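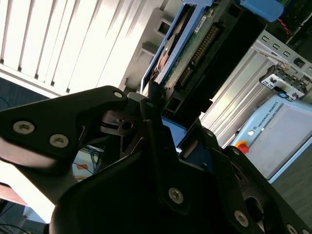
Will the Bemeck desk drawer fit a tower computer? Fill in the width, and if your tower is narrower than 42 cm you're fine. The drawer is for pens, mind.

Bemeck Under-Desk Shelf, grey
A steel shelf that bolts beneath your desk and gives your shins a new colour – usually purple. Comes with 3 brackets and 2 sets of screws, one of them the right size.
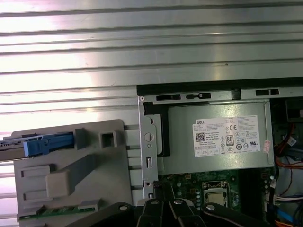

Duvham wrote that the shelf went up in an afternoon and the swearing lasted until Saturday. We've passed this on to the instructions department.

Holds a tower, a printer or one calm cat.
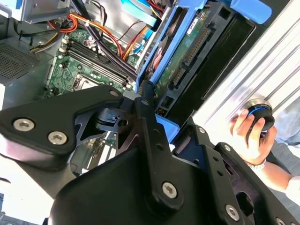

Blue drive caddy, open desktop case.

Stock is kept at our Trideo warehouse 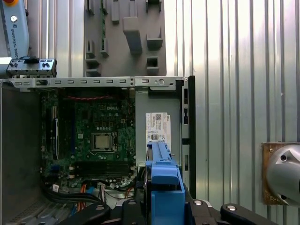

and goes out every weekday before lunch, whenever lunch is.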